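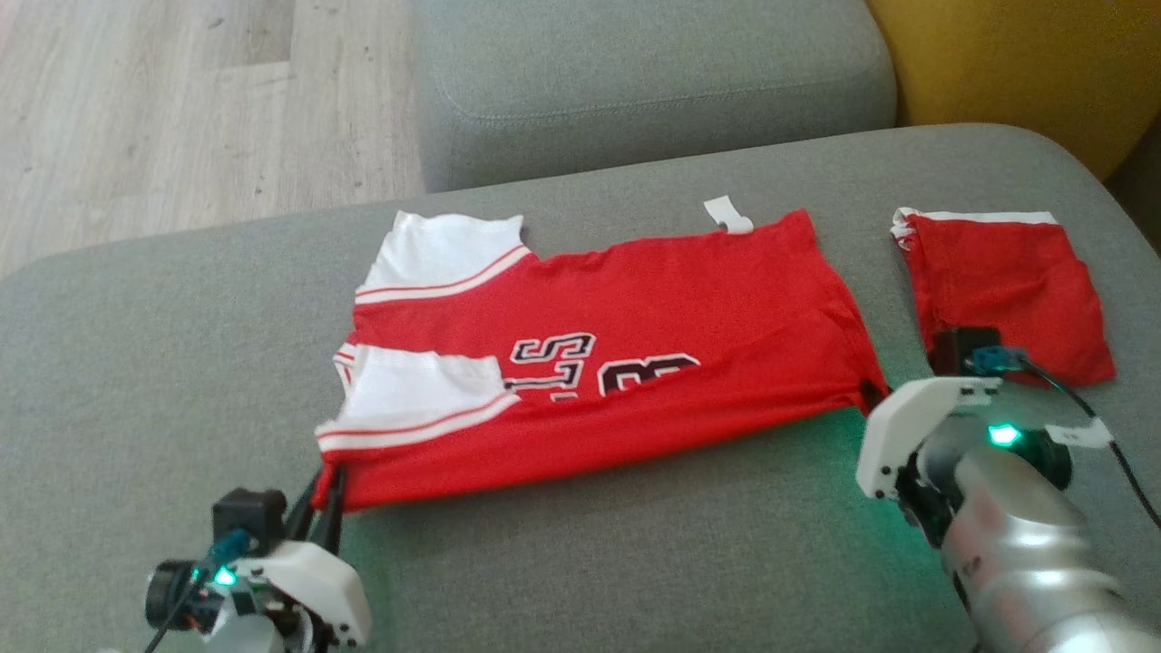
Figura 1. Camiseta de baloncesto roja extendida sobre el asiento de un sofá gris, junto a una prenda roja doblada.

Mantenimiento de textiles deportivos
Unidad 4. Plegado y presentación de equipaciones
Apuntes de clase. Centro de Formación Condico

4.1. Objeto de la unidad

La presente unidad trata el plegado de equipaciones deportivas de punto sintético, desde la salida de la secadora o del tendedero hasta su entrega al usuario en lote completo. Se da por estudiado el contenido de las unidades 2 (clasificación y lavado) y 3 (secado). El alumnado deberá acudir a la sesión práctica con la tabla de tejidos de la unidad 2, que no se reproduce en estos apuntes.

Se entiende por equipación el conjunto formado por una camiseta y un pantalón corto de la misma talla y el mismo diseño. Las medias, los petos y las sudaderas de calentamiento se tratan en la unidad 5.

4.2. Características de las prendas

La camiseta de baloncesto presenta algunas diferencias respecto de la camiseta ordinaria de algodón que condicionan su plegado.

El tejido suele ser poliéster de punto, ligero y con escasa memoria de pliegue. La prenda doblada tiende a abrirse si no se ha alisado antes de hacer el primer doblez, y resbala con facilidad cuando se apila. Los pliegues marcados por un secado incorrecto, en cambio, persisten y obligan a repasar la pieza con vapor a baja temperatura.

Los números y letras pueden ir sublimados, bordados, cosidos o termoadheridos. Los dos primeros sistemas toleran el doblez. Los caracteres termoadheridos no deben plegarse por su parte central: el doblez repetido en la misma línea acaba cuarteando la lámina. En la camiseta de la figura 1, los caracteres son de gran tamaño, en negro con contornos blancos y rojos, y ocupan el centro del cuerpo. Con un motivo de esas dimensiones no siempre es posible evitar el doblez, y el operario deberá determinar primero de qué sistema se trata, pasando la yema del dedo por el borde del carácter.

Las piezas en contraste merecen una revisión propia. La misma camiseta lleva partes blancas rematadas con franjas rojas y blancas. En combinaciones de este tipo el riesgo principal es la migración del color rojo hacia el blanco, que se produce durante el lavado o durante una espera prolongada en húmedo. La revisión se efectúa antes de plegar. Una prenda con migración visible se aparta y vuelve a la zona de lavado con su ficha de incidencia.

4.3. Superficie de trabajo

El puesto ordinario es la mesa de plegado, lisa y despejada. En los servicios a domicilio y en residencias de deportistas no siempre se dispone de ella, y se admite el uso de una cama o del asiento de un sofá, con las limitaciones que se indican a continuación.

La tapicería ofrece más rozamiento que la mesa. Ello ayuda a que el tejido sintético no se desplace, pero dificulta el alisado: al pasar la mano, la prenda se arrastra con ella y aparecen ondas en el extremo opuesto. Conviene sujetar una esquina y alisar desde ese punto hacia fuera, con movimientos cortos.

El asiento tiene además un fondo limitado. Una camiseta de adulto colocada con el cuello hacia el respaldo puede sobrepasar el borde delantero y colgar. Por este motivo se recomienda disponerla en sentido longitudinal, a lo largo del asiento. Se evitarán las juntas entre cojines, que deforman la línea del doblez.

Antes de depositar prendas limpias sobre una tapicería se comprobará que esta se encuentra seca y sin pelusa. Cuando exista duda, se extenderá una sábana de trabajo.

4.4. Orden de las operaciones

a) Separación. Se reúnen las dos piezas de la equipación y se colocan una al lado de la otra, sin superponerlas. En la figura 1 queda entre ambas una pequeña franja de tapicería libre; esa separación es suficiente para trabajar la camiseta sin mover la otra prenda.

b) Comprobación de talla. Se leen las etiquetas de ambas piezas. Si no coinciden, el lote no se forma y se consulta la hoja de entrada. Es frecuente que dos jugadores hayan intercambiado los pantalones en el vestuario.

c) Extendido. La camiseta se coloca plana, con el frente hacia abajo cuando vaya a presentarse el escudo y con el dorsal hacia abajo cuando vaya a presentarse el frente. Se llevan las esquinas del bajo a su posición y se comprueba que las dos costuras laterales corren paralelas.

d) Alisado. Se pasa la mano abierta desde el centro hacia los costados. No se tira del tejido. El punto estirado recupera su forma a los pocos minutos y el plegado pierde la escuadra.

e) Primer doblez lateral. Se toma la prenda por la esquina del bajo y por el hombro del mismo lado y se lleva el costado hacia el centro. El pulgar y el índice sujetan únicamente el borde; no se recoge tela dentro de la mano. Si el modelo tiene manga, esta se devuelve hacia fuera sobre el propio doblez, de forma que la franja de remate quede recta.

f) Segundo doblez lateral. Se repite la operación en el otro costado. El ancho resultante debe ser de 22 cm, medida que corresponde a las bolsas de entrega empleadas en el centro.

g) Doblez transversal. Se sube el bajo hasta cubrir la mitad de la prenda y se dobla una vez más hacia el cuello. Cuando haya un dorsal termoadherido se sustituye este doblez doble por uno solo, situado por debajo del número, y se utiliza la bolsa larga.

h) Vuelta. La pieza se gira sujetándola por ambos lados, con las dos manos, para presentar la cara elegida.

4.5. Plegado del pantalón corto

El pantalón se dobla pierna sobre pierna, con la entrepierna hacia dentro. El pico que forma el tiro se recoge para obtener un rectángulo. Después se lleva el bajo hasta la cintura, que queda siempre a la vista, pues en la mayor parte de los diseños contiene la franja de contraste y facilita la identificación del juego. Los cordones se introducen en el interior.

Un pantalón que se haya dejado a un lado con un plegado provisional no se considera terminado aunque su contorno sea más o menos rectangular. Debe abrirse, alisarse y plegarse de nuevo. Es uno de los puntos que más correcciones origina en la evaluación práctica.

4.6. Formación del lote

La camiseta plegada se sitúa encima del pantalón, con los bordes alineados. El lote se introduce en la bolsa por el lado del cuello y se identifica con la etiqueta adhesiva en la esquina inferior derecha. Los lotes se apilan en la bandeja en grupos de igual talla. Una bandeja admite un máximo de 40 lotes - por encima de esa cantidad, el tejido sintético hace inestable la pila y los inferiores se marcan.

El club Wihongi, cuyos juegos se utilizan como material de prácticas, solicita la entrega por orden de dorsal y no por talla. El alumnado asignado a este pedido seguirá el orden de la hoja de entrada. Las bandejas de Drovcombe se entregan por talla, sin excepción.

4.7. Defectos habituales

Cuello descentrado. Procede casi siempre de un extendido deficiente. No se corrige tirando del cuello; se abre la prenda y se repite desde la operación c).

Etiqueta exterior visible. Algunas camisetas llevan una etiqueta pequeña en el borde que sobresale al extender la prenda. Se vuelve hacia el interior antes del doblez transversal. No se corta en ningún caso.

Dorsal invertido. La prenda está bien plegada, pero los caracteres quedan boca abajo respecto de la abertura de la bolsa. Basta con girar el lote antes de embolsarlo.

Bajo ondulado. Indica que se ha alisado desde los costados hacia el centro, o bien que la superficie cedía bajo la mano. Es el defecto más común cuando se trabaja sobre cojines.

Bolsas de aire. Se eliminan presionando con la palma desde el doblez hacia la abertura, antes de cerrar.

4.8. Trabajo práctico

La sesión se desarrollará en el aula 315. Cada estudiante plegará cuatro equipaciones completas: dos sobre mesa y dos sobre asiento tapizado. Se valorarán la escuadra del plegado, el ancho final, la posición del dorsal y el estado de las franjas de contraste. El tiempo de ejecución se anotará en la ficha, pero no puntúa en esta unidad.

Las fichas de incidencia se recogerán en la mesa de entrada. Quienes no hayan superado la práctica de la unidad 3 realizarán primero la recuperación y se incorporarán después.

Lectura obligatoria para la unidad 5: cuaderno Mivel de prendas de abrigo deportivo, capítulos primero y segundo.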